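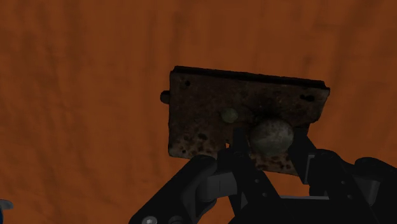
Progress Report to the Paucar Fund: Clelville Market Hall Restoration

Reporting period: February

Work on the east arcade is complete, and Trindix has begun repointing the north wall. The measured survey now covers 1461 square meters. Eusebio Taipe, project architect, has issued revised drawings for the clerestory, and 5 of the 9 roof trusses have been repaired.

Spending remains within the approved budget, apart from an additional $2000 for lime mortar testing. The Esen Street entrance is behind schedule — the city has not yet approved the ramp design. A decision is expected by Friday.

Next period: remaining trusses, gutter replacement, ramp approval.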